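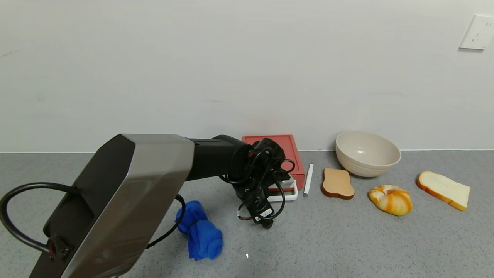

Todor Petkov: We moved our ladder accounts onto Cornwood in September and kept the old spreadsheet running beside it for a quarter. The accrued interest matched on every lot. The call schedule view is slower than I would like on large books.

Cornwood Ladder
Bond ladder construction and monitoring for advisory firms

Cornwood Ladder builds and maintains laddered portfolios of individual bonds. It is sold by Skurnov as a hosted application and runs in a current desktop browser. It does not place orders. Proposed trades are exported as a file for the desk or custodian to execute.

Coverage
Treasury notes and bonds, agency debentures, investment-grade corporates and general obligation municipals. Maturities run up to 30 years. Floating-rate notes can be held and reported but are excluded from the ladder builder. Convertibles and structured notes are not supported.

Building a ladder
The user sets the first and last maturity, the spacing of the rungs, a minimum rating and an issuer limit. The builder fills each rung from the firm's approved list. A rung that cannot be filled within the limits is left in cash and flagged. It is not filled with a bond from a neighboring rung unless the substitution setting is switched on for that account.

Callable bonds are placed by final maturity or by next call date. The choice is made per account and appears in the header of every report. Changing it on a live account does not generate trades, but the rung assignment and the projected cash flows are recalculated overnight.

Pricing
End-of-day evaluated prices are supplied through Marchetti and are included in the license. Firms with their own pricing contract may load a file instead. Where both sources exist for a security, the firm's file takes precedence. A price that has not changed for two business days is marked stale.

Reports
Cash flow by month, duration and yield by rung, issuer and sector concentration, realized gains by lot, upcoming calls and maturities. All reports export to PDF and CSV. Yield is shown to worst by default. Yield to maturity may be added as a second column.

Rate scenarios
Parallel shifts, steepening and flattening, and user-defined curves. The scenario engine reprices callable bonds with a one-factor model. Results on deeply discounted municipals should be read with the de minimis tax rule in mind, as the model works on pretax values only.

Limits
Lots per account: no fixed limit
Approved list: unlimited securities
Saved scenarios: 30 per firm
Administrator seats: 2

License
$423 per month per firm, billed quarterly in advance. The price covers the two administrator seats and unlimited read-only users. Historical lot import is quoted separately. The Bedham tax lot connector is a separate product and requires its own license.

Cornwood Ladder is a calculation and reporting tool. It does not provide investment advice. Bond prices fall when rates rise, and a bond sold before maturity may return less than its cost.

Request a trial account
Download the field reference (PDF)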